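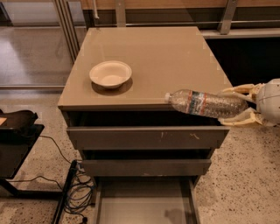 Friday again, and I owe you all the story of the stalled wrist. We were doing drawer practice for the Nivstead project, bottle and bowl, and at run 272 the arm simply quit listening – no beep, no warning, just a red line in the log.

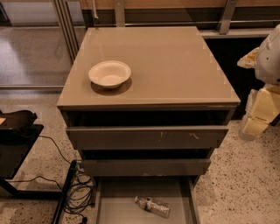 What Wubit found

Wubit Teshome, bless her, sat with me for 15 minutes and traced it to a timeout I'd set to 400 and forgotten. I've changed it, and I keep my hands well back now.
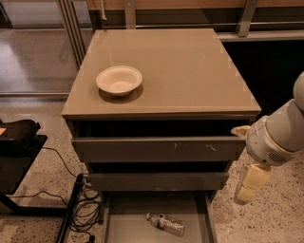 Page 6

More on the Gavstead arm in May, I hope!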